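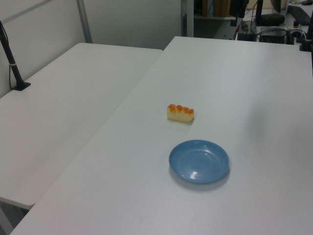
4. Setting up your table

Now for the fun part! By this point the Plokonico base is assembled and the top is still wrapped, so clear yourself a good stretch of floor and grab the hex key from the parts bag.

4.1 Fitting the top

1. Lay a blanket on the floor and put the top on it, face down. Leave the protective film on for now.
2. Lower the base onto the top and line up the bolt holes. The cable tray goes toward the back edge.
3. Start every bolt by hand, just a turn or two each.
4. Once they have all caught, tighten them with the hex key, working from corner to opposite corner.
5. Turn the table upright and peel off the film (very satisfying!).

CAUTION: Turning the table over takes 2 people. Lift by the frame, never by the top.

4.2 Leveling

1. Move the table to where it will live before you touch the feet.
2. Press down on each corner in turn and find the one that rocks.
3. Screw that foot out until the rocking stops. Each foot has 20 mm of travel, so even old, wavy floors are usually no trouble.
4. Tighten the lock nut against the leg.

Note: On carpet, check again after a week or so. The feet settle in a little, and a quick quarter turn puts things right.

4.3 Joining two tables

We love this setup. A second table gives you a huge amount of elbow room, and you can pull the pair apart whenever you want the floor back. Use the Fliment joining plate, part 472 (sold separately).

1. Level both tables first, following 4.2.
2. Push them together at the angle you like. The plate swivels, so you aren't stuck with a perfect right angle.
3. Hold the plate under the corner where the tops meet and mark the screw holes in pencil.
4. Drive in the short screws supplied with the plate. The long ones belong to the cable tray and will come through the top!

CAUTION: Do not hang anything from the joining plate. It keeps the tables together and carries no weight.

4.4 Looking after the surface

Wipe up spills with a soft damp cloth and a drop of dish soap, then dry. Skip scouring pads, which leave shiny patches on the matte finish. Hot pans need a trivet every time.

If a bolt is missing, write to Sabina Hettiarachchi on the Villanueva parts desk and include the number printed under the top.

Go on to section 5 to fit the cable tray.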